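The Uston Room, One Corner at a Time

Posted 6 Jun 2020

I've been promising pictures of the work room since April, and you've all been very patient, so I'm finally putting one up! This is the room at the back of our place in Uston where everything ends up – desk stuff, plant stuff, cables, the lot. I only have the one picture ready, but I've written up the rest of the room underneath so you get the tour anyway.
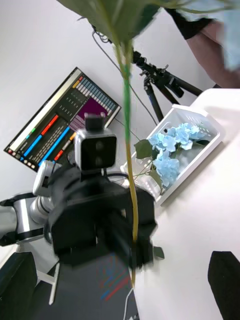 The plant and the screen
My fake plant, with its big broad leaves up top and that long skinny stem. I love how the green fades into a yellowy olive on the way down. The monitor is behind it with all its red and blue bars going, and there's the black tripod over against the wall.

Where the plant came from
I bought it at Zaidi, the home store out past the bus station, on a day when I'd gone in for light bulbs (I came home with no light bulbs). They had 6 of them standing by the register and I went back and forth forever over which one had the nicest stem. I've killed 3 real ferns in this room, so fake it is. It gets a wipe with a damp cloth when the leaves go dusty and that's all the care it asks for.

The walls
We went pale in here, and I'm so glad we did. I wanted dark blue for the longest time, but the room doesn't get much sun and the green looks much fresher this way. Two coats, plus a third by the door where I leaned on it.

Cables, still
Yes, I know. I bought a pack of clips from Taditz and used four of them before I ran out of steam. The rest are in a drawer – I'm fairly sure I know which drawer.

Coming next
The shelf wall, once the Uveo boxes are unpacked and I've decided about the rug. If you have opinions on rugs, leave them in the comments. I'm leaning toward the striped one.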